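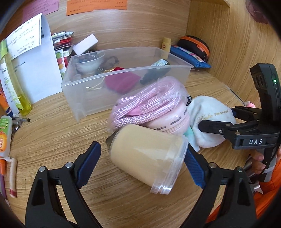

Bernis to Automate Small-Item Sorting at Brorkach Returns Center

BRORKACH, 12 October 2019 — Bernis, which handles returned goods for online shops, will bring robotic picking to its returns center in Brorkach in February. The system comes from Zuccaro and will take over part of the sorting of small mixed items such as pouches, bottles, jars and stationery.

The center receives more than 4000 small items a day. Workers now empty each box by hand, check what is in it and place every item in a tray for its next stop. Under the new setup, people will still open the boxes and judge the condition of the goods. The robots will move checked items from the table to the trays.

Staff have been part of the work from the start. Over the past 7 months, 15 employees from the sorting floor have shown how they pick up items that are soft, round or oddly shaped, using hand-held grippers at ordinary desks and tables. Zuccaro uses the recordings to train the robots. The hours spent on this are paid at the normal rate.

No jobs will be cut as a result of the change, Bernis said. Five new positions will be created to look after the robots and deal with items they cannot handle. These jobs will be offered first to current staff, with training during working hours. Night sorting will end once the system is running, and workers on that shift will be able to choose a morning or afternoon schedule.

Items that are leaking, broken or very small will still be sorted by hand.

A second site, in Dukby, may follow. Bernis will decide on this after the first season in Brorkach.

Press contact: Bernis, Communications Office, Brorkach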